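Sunday, late

Went to the Langlois Hall thing after all. I had told myself I wouldn't, because the last one was two hours of slides and a plate of dry cookies, but Kaan had a spare seat in the car and I had run out of reasons. The title on the flyer was "Hokelville Net Zero: How We Get There." No question mark. I would have put one in.

The main speaker was from the Hirerstead plan, the one that wants to pay farmers on the east side to stop plowing their low fields and let them go back to wet meadow. The town would buy the carbon that stays in the ground and subtract it from its own total. He was pleasant, well prepared, and he had a figure, which he used early and then used again: 2517 tons a year. Not "up to," not "we hope for." I wrote it down and put a circle around it.

I have nothing against wet meadow. I grew up next to one and it was full of frogs. But soil carbon is a slippery thing to measure even when people are trying hard, and I asked how many of the fields had been sampled. He said the sampling was "ongoing." I asked how many so far. Five. Out of how many? He would have to get back to me on that. Somebody behind me sighed, and I don't think it was at him.

Kipchumba Laizer was much kinder about it than I was. He has worked with peat and he asked the better question, about methane. When you put water back on drained land you can get a good burst of it for some years, and it's a strong gas while it lasts. Was that in the 2517? The answer was long. I listened to all of it and I believe the answer was no.
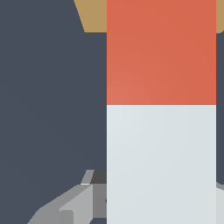
Monday, before work

Slept badly and argued with the ceiling. What bothers me is less the meadow than the subtracting. If the town said, we are cutting what we burn, and separately we are paying to fix some fields, I would vote for both and bring a pie. The plan has the fields doing the work so the buses and the school boilers don't have to. There was one slide on the boilers. It had a nice font.

I looked up the town's own inventory over coffee. Municipal buildings came to 1054 tons last time they added it up, and that was before the new rink. So on paper the meadow wipes out every building the town owns and has plenty left over. It may even be true in a good year. Then comes a dry summer, the water table drops, and the carbon goes back up where it came from, and who pays the farmer then? The contract summary runs to 2 pages and I have read it three times. There is a line about "natural variability." I couldn't find the line about what happens after it.

Told all this to Brenda on the phone and she said I was letting the perfect be the enemy of the good. She says that a lot. I said I'd settle for the good if somebody would show it to me with the lab results attached. She asked what I would do instead, which is fair. Heat pumps in the library and the two schools, storm windows in the town offices, and then leave the meadow alone as a meadow. It's worth having for the flooding. Anyone who remembers the water on Mill Street ought to be able to sell it on that without any carbon at all. 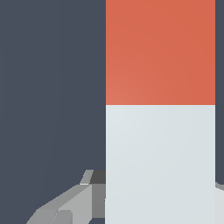 She was quiet for a bit and then said I should write that down and send it in. I said I write things down every night and it hasn't changed the climate yet. But I did start a letter. It's about a page long and the first half is too cross, so I'll have another go after supper and take out the part about the font.

Kaan thinks the vote will go through anyway. He was in favor before we got in the car and in favor on the way home, and he drove the whole distance with his window down in October, heater on full. I kept my mouth shut until his driveway — almost.

Things to ask in the letter: total number of fields. Who does the sampling, and how deep. Methane, in or out. What the town owes if a farmer quits early. Also get my umbrella back from the hall, I left it under the chair.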